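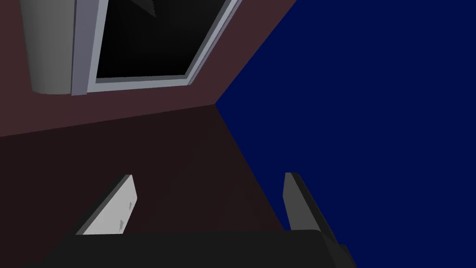
Search this site Go
Home | Columns | Recipes | Archive | Contact
Print this page | E-mail this to a friend

I've always thought of July as the month when my town finally relaxes, and I wanted to talk to somebody who spends it working. So I asked Mirjana Đorđević if I could come sit on her porch and bother her about the Grandby summer street supper, which she has run for longer than she'll admit.

"I love it and I complain the whole time," she told me, pouring iced tea. "Both are part of the tradition."

They fed 143 people this year, all at one long row of tables down the middle of the street. I asked what she cooks (I was hoping for the cabbage rolls) and she laughed at me. "I don't cook anything! I tell people what to cook. If I didn't, we'd have 36 potato salads."

Her neighbor Dilwyn Voyle wandered over about then — I think he smelled the cookies — and wanted it known that his potato salad is the good one. "It has mustard in it," he said. Mirjana rolled her eyes.

I wondered if she ever thinks about moving the supper to fall, when it's cooler and the bugs have quit. "Every year, around the time I'm carrying chairs," she said. "Then the kids start running through the sprinklers and the band plays the same two polkas, and I forget about it."

What about the heat, though? "Sit on the north side. Wear a hat. Eat the watermelon early."

I told her my family mostly stays in with the air conditioning and a movie, and she gave me a look I haven't gotten since grade school. So I've been signed up for next summer. I'm bringing corn bread, two pans, and I'm told Dilwyn has opinions about that too.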